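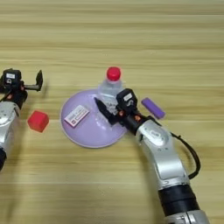

**Home & Repair › Wood Surfaces › Oil, Wax and Varnish**

# Light table top, oil or water-based varnish? (kitchen use every day)

**marrow_lane** wrote on 2019-10-27

Hello to all. I am reading this forum since January but it is my first topic, so please excuse me if I put it in the wrong section. Also English is my third language.

I have a table top in light wood, pale color, with the grain going along the length. I like very much this pale tan color and I want to keep it. The finish from the factory is almost gone in the middle, where we eat. When I put a drop of water there, it goes into the wood after one minute and leaves a darker spot. Near the ends the drop stays on top.

I sanded a small test area on the underside, and the wood there is a little more pale than on top. I have now two products at home:

- Dolex hard oil, the "natural" one, left from my brother's stairs
- Uysal water-based varnish, satin, not opened

My questions are these. Will the oil make it yellow? Must I sand the complete top, or can I repair only the middle? And is it a problem that the oil can was opened two years ago?

The top is 74 cm wide. I have no workshop, I must do it in the kitchen with the window open.

---

**plankton53** wrote:

Welcome. Sand the complete top. If you sand only the middle you will see a border forever, especially in the evening when the lamp is low. I did this mistake on a desk and I looked at the border every day until I sold it.

For the product I would take the oil. It is easy to repair later. With varnish, when it is damaged you start again from zero.

---

**grit_and_bear_it** wrote:

Don't agree about the oil. OP wants to keep the pale color, and every hard oil I've used on light wood turned it the color of weak tea. "Natural" on the can only means they didn't put pigment in it. Wipe a bit of water on your bare sanded spot and look at it before it dries. That's pretty much your color with oil on it, and then it gets a bit more yellow every year.

Water-based varnish, three thin coats, done. Mine has been on the kitchen table for six years and the kids do homework and spaghetti on it.

---

**plankton53** wrote:

And what do you do when someone puts a hot pan on it?

---

**grit_and_bear_it** wrote:

I own trivets.

---

**marrow_lane** wrote:

Thank you both. I did the test with water now. The color became more warm, like honey mixed with milk. My wife says it is nice, I say it is too dark, so we have at home the same disagreement as in this topic.

I forgot to say that the glasses are the main problem, and not pans. We drink cold water the whole summer, and the glasses leave rings.

---

**Tilde_Ost** wrote:

There are oils with a small quantity of white pigment in them, made for this. They compensate the yellow. I used one from the shop in Cliltdale, I have lost the can so I can't tell the brand. The result is close to raw wood. You must stir it very well and often, because the white goes to the bottom, and if you don't stir, the last part of your table will be whiter than the first part. I know it from experience :(

About your old can: if there is a skin on top but it is liquid under, some people remove the skin and filter it through an old stocking. I would not do it on a table which I like. Buy a small new one.

---

**old_bench** wrote:

Some order in this, please, since people will find the topic later with the search.

1. Scrape or sand off all the old finish. Start with 120, then 150, always along the grain. For oil stop at 150 or 180. If you polish the wood with 240 or finer, it takes less oil and the protection is weaker.
2. Vacuum, then wipe with a damp cloth. Let it dry completely. The fibers will stand up.
3. Very light pass by hand with the last grit. For water-based varnish this step is not optional.
4. Finish the underside too. One coat is enough. If you treat only one side of a solid top it can cup.
5. Oily rags: spread them flat outside, or put them in a metal can with water. They can catch fire by themselves. I write this in every oil topic and I will continue.

What remains is taste. Both products work.

---

**plankton53** wrote:

For varnish I would even go to 220. Otherwise I agree with everything.

---

**sawdust_mina** wrote:

old_bench, is point 4 really necessary? I have never done the underside of anything and I have no problem. My top is veneered, maybe that's why?

---

**old_bench** wrote:

Yes, veneer on a stable board moves very little. The OP has to look at the end of the top. If the lines of the grain continue from the face down over the end, it is solid. If you see layers or chips, it is a board, and then be careful with the machine, because veneer is thin and you are through it in seconds. By hand only.

---

**marrow_lane** wrote:

I looked. The lines continue, so I think it is solid. I am relieved, because I already did the test spot with the machine.

I think I decide for the varnish. I will make first a sample on the underside: one field with the Uysal, one field with the old Dolex (filtered), and let my wife choose without telling her which is which. How many days must I wait before we can eat on it?

---

**grit_and_bear_it** wrote:

Careful plates and cups after two days. Don't leave anything rubber or soft plastic sitting on it for at least two weeks, and no tablecloth. I put a vinyl placemat on mine too early and its pattern is still there if you look from the side.

---

**Tilde_Ost** wrote:

For oil it is longer, a week before water, more if the kitchen is cold. Gallside has a drying table on their website, but it is for their own oils.

Please make the sample fields big, like a sheet of paper. On a small field every product looks good.

---

**marrow_lane** wrote:

Good, I will make them big. I start when the rain stops, so that I can keep the window open. One more small question: foam roller or brush for the varnish? In the store they told me brush, on the can is drawn a roller.

---

**grit_and_bear_it** wrote:

Roller, short pile, and don't go back over it once it starts to pull.

---

**plankton53** wrote:

Brush :)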